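Abril, 7h40

Chuva desde cedo. Café, duas torradas, e depois a caixa de peças de plástico, que andava adiada desde o inverno. A caixa veio da Oratile Oosthuizen quando ela se mudou para Tirkia: um brinquedo de construção com porcas, parafusos, barras e conectores, sem manual e sem a tampa original. O objetivo da manhã era decidir um critério de arrumação e passá-lo ao Urmas Kivi, que vai usar o conjunto nas tardes da biblioteca de Jõgi.

Primeiro critério testado: cor. Rápido de separar, mau de usar. Quem procura uma porca procura a forma do furo e o passo da rosca, e a cor não informa nem uma coisa nem outra. Além disso, há dois tons de verde que à luz do candeeiro se confundem, e perdi tempo a voltar atrás.

Segundo critério: função. Porcas num tabuleiro, parafusos noutro, barras num terceiro, e uma divisória para o que não enrosca em nada. Ficou este. Dentro das porcas, subdivisão pelo contorno exterior: quadradas, triangulares, hexagonais. O contorno exterior é o que a mão reconhece primeiro -- confirmei de olhos fechados e falhei apenas nas hexagonais mais gastas, cujas arestas já estão arredondadas.

Lavagem: 10 minutos em água a 40 graus com detergente neutro, escova macia nas roscas, secagem sobre um pano. Não usar a máquina da loiça. O Zane Lapiņa usou-a com um conjunto parecido e as barras compridas empenaram o suficiente para os furos deixarem de alinhar. Depois de secas, cada porca foi rodada num parafuso de referência até ao fim do curso. As que prendem a meio ficam num saco à parte, com etiqueta. Quase sempre é cola velha na rosca; um palito resolve, com paciência.

Os tabuleiros são da Clalton, os baixos, com 24 mm de altura útil. Chegam para as porcas, não para os conectores maiores, que ficam com a tampa levantada de um lado. Terei de encomendar 2 dos fundos, ou então aceitar que esses andem soltos na caixa. O Shigeru Hattori prefere sacos de rede, porque se vê o conteúdo sem abrir. Argumento válido, mas na rede os cantos prendem.

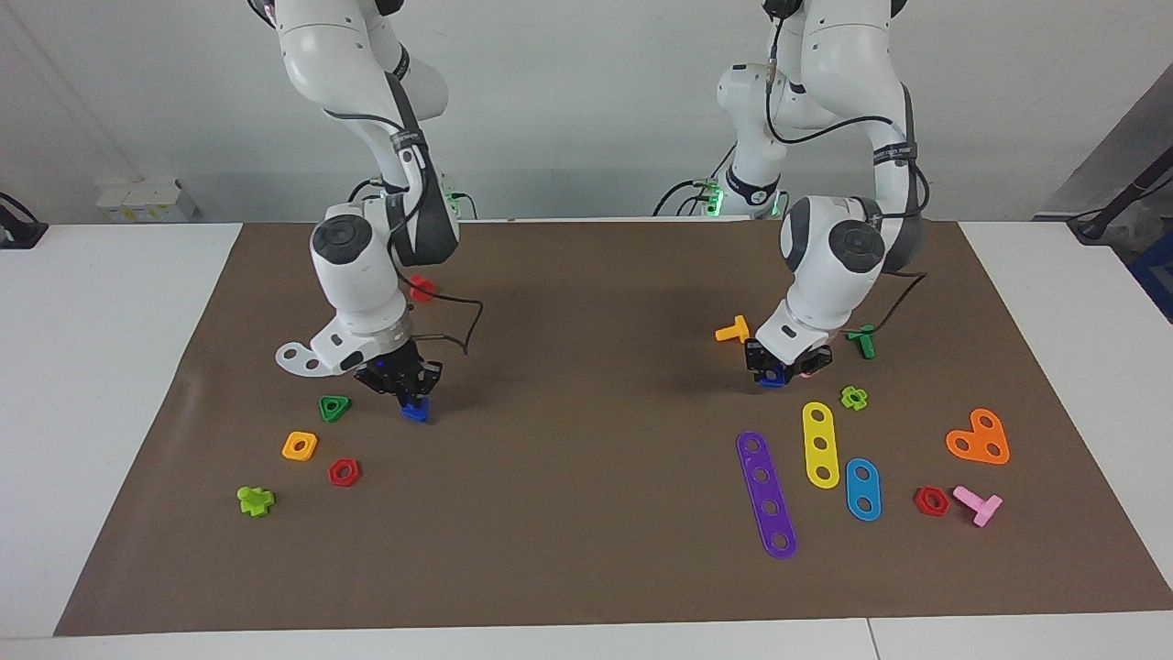

Continua por resolver a superfície de trabalho. Em tampo liso as porcas fogem quando se aperta com uma mão só, e no chão rolam para baixo dos móveis. O papel pardo dá atrito suficiente e troca-se quando rasga; a desvantagem é enrugar com a humidade, e hoje havia muita. O feltro agarra melhor, mas junta cotão e o cotão acaba nas roscas.

As peças em cruz foram para o tabuleiro dos conectores. O Ojārs Lukoševičius insiste que são remates decorativos. Mantenho a classificação até ver o catálogo de Doltcombe, que ele prometeu procurar.

Parei às 11h15. Falta etiquetar as barras e telefonar ao Urmas por causa do transporte.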